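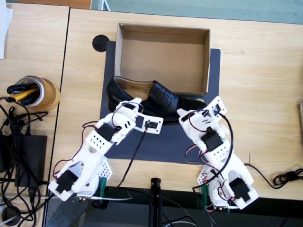

Shoebox

A shoebox is a small rectangular container, most often made of cardboard, in which a pair of shoes is packed, shipped, sold and stored. It normally holds one pair. The term is also used loosely for any box of similar size, and figuratively for very small rooms or apartments.

Construction

Most shoeboxes are made from paperboard or from thin corrugated cardboard. The flat sheet, called a blank, is cut and creased by a die and then folded up into a tray with four upright walls. Corners are glued, stapled or locked with tabs. Where tabs are used, the end walls are often folded over double, which makes them stiffer than the long sides.

There are three common forms. The two-piece box has a separate lid that fits over the tray. The hinged box is cut from a single blank, with the lid joined to the tray along one long side. The drawer box consists of a tray that slides into a sleeve, and is used mainly for higher-priced shoes and for storage boxes sold without shoes.

The outside may be printed, covered with colored paper or left plain. Unprinted board is brown or gray, and it shows wear first along the top edges and at the corners, where the surface layer rubs away. A label on one short end gives the style, color, size and width, so that the box can be read while it is stacked.

Size

Dimensions vary with the type of footwear. Boxes for children's shoes are the smallest, and boot boxes are the largest and may be close to square. Manufacturers usually keep a limited set of box sizes and assign each style to the smallest one that will hold it. The footwear company Osevau, for example, uses 7 box sizes for its whole range, of which 2 are reserved for boots.

The depth of the box depends on the heel and on how the shoes are laid. Flat shoes such as loafers and ballet flats can go in a shallow box. Ankle boots and high heels need either a deeper box or a wider one in which the shoes lie on their sides.

Packing

Shoes are usually packed on their sides or sole down, with the toe of one beside the heel of the other. This head-to-tail arrangement takes up less width, as the front of a shoe is broader than the back. The soles generally face the outer walls, or one sole faces a wall and the other is separated from the neighboring upper by a sheet of tissue.

Tissue paper is wrapped around the pair and is also crumpled and placed in the toes to hold their shape. Stiffer inserts of molded pulp or card are used in some styles. A small packet of silica gel is often added to take up moisture during shipping.

Smooth and glossy leathers need more care in packing than suede or canvas. Polished surfaces pick up scuffs from bare cardboard, and two patent leather shoes pressed together in a warm place can stick or transfer color. Each shoe is therefore wrapped separately or put in a cloth bag before it goes in the box. Printed paper should not touch patent leather, because the ink can stain it permanently.

Loafers have no laces and an open collar, and the back of the shoe may be pushed down if the lid is pressed on too hard. They are best laid flat with some filling in the heel as well as the toe.

Use in the home

Keeping shoes in their original boxes protects them from dust and light and allows them to be stacked on a closet shelf. Shoes should be clean and dry before they are put away. Leather shoes worn during the day are commonly left out overnight, with shoe trees if available, and boxed the next day. Cardboard lets some air through, an advantage over sealed plastic containers in damp climates, but it also absorbs water and should be kept off basement floors.

The main drawback is that the contents cannot be seen. Common remedies are to write on the end label, to tape a photograph to the front, or to cut a window in one end. Storage makers such as Bovia sell clear boxes with drop-down fronts for this purpose.

Empty shoeboxes are widely reused for letters, photographs, receipts, recipe cards, sewing supplies and toys. With the lid removed they serve as drawer dividers. In schools they are a usual base for dioramas.

In retail

Stores keep stock in shoeboxes in a back room, arranged by style and then by size. At the Daher chain, shelves are filled from the bottom up with the smallest sizes lowest, and a stack is limited to 7 boxes so that the lower ones are not crushed. Only one shoe of each style is normally put on display. Its mate stays in the box, which is marked to show that the pair is incomplete.

Disposal

Plain and printed shoeboxes can be recycled with other cardboard after the tissue, silica gel and any plastic parts have been taken out. Boxes with a plastic film coating are not accepted everywhere. Trekitz sells its walking shoes in a box made with 55 percent recycled fiber and no glue. The folding pattern was drawn up by Ziad Majali and Khalil Geagea, and the box can be opened out flat again by releasing the tabs at each corner.

See also

Boot tree
Corrugated fiberboard
Hatbox
Loafer
Shoe rack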